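Does a clear desk do anything? A skeptic's notes

I have now read enough articles about tidy desks to last me until retirement. They all say the same thing. 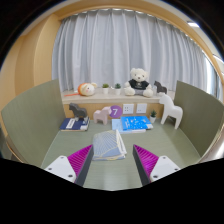
Clear the surface, clear the head, get more done, sleep better, probably live longer. The last one I read came through the office newsletter at Grevier, where I've been renting a desk since we moved to Coltalstead, and it ran to 3477 words. I know that because it told me so at the top, along with how long it would take to read. I could have tidied three desks in that time.

My problem with the advice is that it's always written by someone who has something to sell you. In this case it was the Onden method, and the Onden method wants you to take everything off your desk, put it in a box, and bring back only what you reach for over the next week. Then you buy the planner. There's always a planner.

I tried it anyway. I'm a skeptic but I'm also nosy.

The desks at Grevier are that gray-green color that somebody must have picked out of a book of paint chips in a bad mood, with olive partitions on the sides so you can't see what your neighbor is eating. Mine is by the window, with a long gray curtain that I mostly leave shut in the afternoon. It's a decent desk. Before the experiment it held two mugs, a stapler with no staples, a dead plant, a power strip, a stack of mail I'd carried over from the apartment, and a fair number of books. All of it went in the box.

For the first two days I felt wonderful. I'll give them that. Then I noticed that what I felt was the same thing I feel when I get a haircut, and it wore off on the same schedule.

What came back was books, mostly. There's a dark blue hardcover I use all the time for work and a bright blue one I keep meaning to finish. Under that one goes a thin light blue booklet that I'd have thrown out if I had a better place to look up the same information. The Onden people are very firm that reading material belongs on a shelf. I don't have a shelf. I have a window sill, and the sill gets sun, and I've already ruined one paperback that way.

The other thing that came back was a cloth. It's a blue-gray one with thin yellow lines fanning out like leaves, and I bought it at the Samir shop on the way to the train because it was on the sale table and I needed something to wipe the desk down with. I folded it, set it on the desk, and it has stayed there. According to the method it counts as "décor without function" unless I use it daily. I don't use it daily. I like it. I also rest my wrist on it when I'm reading, and I refuse to fill in a planner page about that.

Now for the part where I'm supposed to report my results. The article claimed that people who clear their desks save 5 hours a week. Five! I'd love to see how that was worked out. I don't spend five hours a week looking for things on my desk. I doubt I spend five minutes. The time I lose goes to email, and to getting up for coffee, and to reading articles about desks. None of that went in the box.

There was one real improvement, which is that wiping the desk is much easier with less on it. I used to lift each mug and clean around it, or more often not clean at all. Now I move the books to the chair, go over the whole thing, and put them back. If the article had said "your desk will be easier to wipe" I'd have believed it on the spot, but I suppose you can't sell a planner with that.

The planner, by the way, has 358 pages. A book that size would be one of the bigger things on my desk. I did point this out in the comments under the newsletter and got a smiley face in return.

The box is still under my chair. I've been back to it for the power strip and for one of the mugs. The stapler can stay where it is until somebody gives me staples. The mail I should really go through, there's something in there from the water company and I have a feeling it's a bill.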